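Sterescombe Apple Notes

README for the plain text release

This folder holds the typed-up tasting and storage notes from the old orchard at Sterescombe. The notes were kept by hand on loose sheets, most of them in pencil, and stored in a cardboard box until Idun Magnusson started typing them out. There are 300 sheets covering 21 named varieties, plus a number of trees that never had a name and are listed by where they stand.

The files are meant for people who grow apples or keep them over the winter. You don't need any special software. Everything opens in a text editor or a spreadsheet.

What is in the folder

trees.csv has one line per tree, with its name if it has one, its place, and any note on its condition.
tastings.csv has one line per tasting. A tree may have many tastings or none.
storage.csv has one line per check on stored fruit.
spelling.txt lists the variety names as written on the sheets next to the names we use.
sheets.txt says which sheet each line came from.

The three CSV files share the column tree_id. If you only want one file, take tastings.csv. It makes sense by itself as long as you don't care where the trees are.

Where the trees are

The place column uses a letter and a number, such as C4. These come from a plan drawn by Bình Lương, who walked the orchard with string and pegs. The letters run along the top of the slope and the numbers run down it. The sheets used older names for parts of the orchard ("by the gate," "wet end," "under the bank"), and those are kept in the column old_place just as they were written.

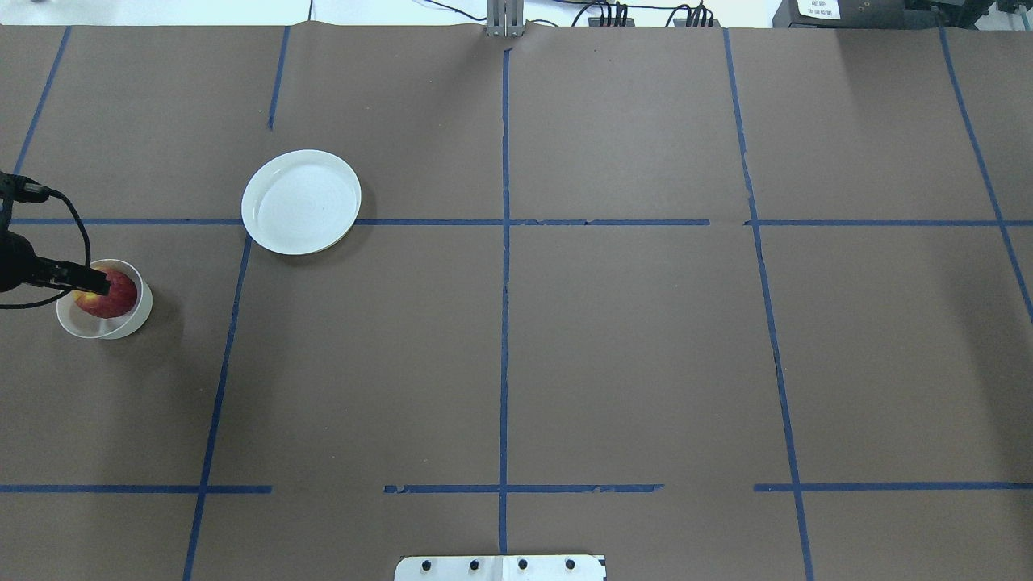 Cells on the plan are not all the same size or shape. The lower hedge runs at an angle, and two of the old walls stop before they reach anything. The result is a grid in the same loose way as the blue tape on the brown paper in the photo, with some lines slanting and others broken by gaps. A tree is given the cell its trunk stands in, however close it is to the line, just as the plate counts as being above the tape even though its edge nearly touches it. Branches that hang over into the next cell are ignored.

Three trees had trunks right on a line. They were put in the cell uphill of it. Look for "on line" in the condition column if this matters to you.

How the tastings were done

Tastings were done indoors, on whole fruit cut just before eating. The sheets give a score out of 10 for flavor and a separate score for texture. There is no overall score, and please don't add the two together, as some sheets have only one of them.

Sweetness and sharpness are words on the sheets, never numbers. We cut them down to a short list: none, slight, medium, strong. The original words are in the column as_written. Where the writer used a word that didn't fit ("churchy" is on several sheets), the short-list column is blank.
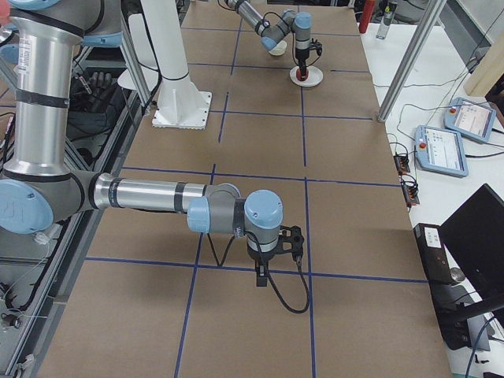

Some sheets have two sets of handwriting. When the second writer disagreed with the first, both scores were entered as separate lines with the same tree and the same tasting number. The taster column says first or second. No names were on the sheets, so that is as far as it goes.

Cooked fruit was tasted too, mostly baked or stewed with no sugar. Those lines have "cooked" in the method column. Texture scores for cooked fruit were given on the same scale but clearly mean something else. A low score there usually goes with a note that the apple fell apart, and plenty of people want that in a sauce apple.

Storage checks

Fruit was kept in trays in a stone shed, one layer deep, wrapped in paper for the first few winters and unwrapped after that. The wrapped column is yes, no, or blank. Checks began in November and went on until the trays were empty or someone stopped writing. An ending date in storage.csv is the last check recorded. It doesn't mean the fruit had gone bad by then.

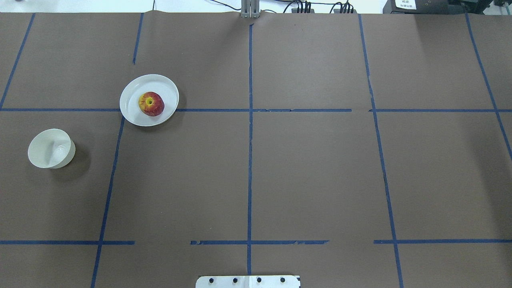 Shed temperatures are missing for most winters. Where a reading was written down, it is in degrees Fahrenheit and has been left that way. One tray, marked Cledau on the sheets, was moved to a cellar partway through and is flagged as moved.

Shrivel and rot are two columns. Lâm La went back over them after the first release, as several sheets used "gone" for both. Every "gone" is now entered as unknown unless another word on the sheet settles it.

Color words

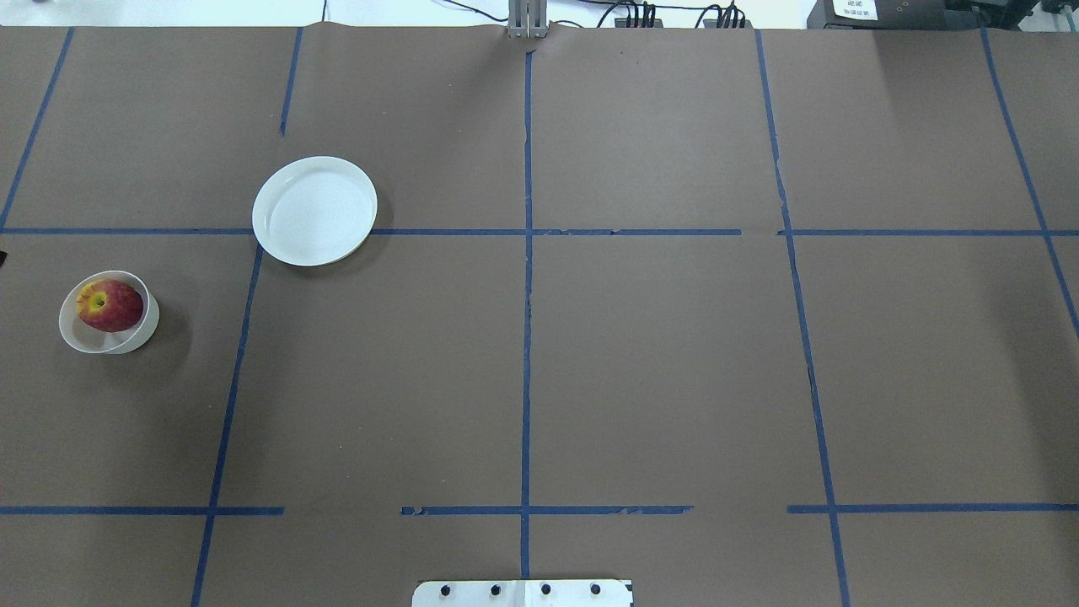
Skin color takes two columns, main_color and second_color. The main color is whichever covers most of the skin, and the second is whatever else a person would mention. The apple in the white bowl, for one, would go in as red and then yellow. Stripes, flush, and russet have a column of their own and don't count as colors. If the sheet said only "colored," which it often does for the dessert varieties, both columns are blank.

Flesh color was recorded so rarely that it is left in the notes column.

Known problems

Memon and Zoteck appear in the notes as sources of young trees. Both are nurseries, and both names were at first typed as varieties. They have been fixed in trees.csv but still turn up in as_written.
Sheets with water damage are typed as far as they can be read. A missing word is shown as a question mark in square brackets.
Tree weights and total crop were never recorded. Please don't try to work out yield from the number of tastings.
The spelling list is not complete. Analyn Lagman checked the dessert varieties. The cider ones still need doing.

Changes in this release

Release 4, 21st January. Shrivel and rot separated. Nursery names removed from the variety column. The file sheets.txt added at the request of Lộc Trương, who wanted to get from a line back to its sheet without asking us each time.

Using the files

You may copy, change, and pass on the files. If you change variety names, keep the tree_id column so others can match your version to ours. Corrections are welcome, and it saves time if you give the sheet number with each one.

Contact: Idun Magnusson, Sterescombe Apple Notes | © Sterescombe Apple Notes | Back to top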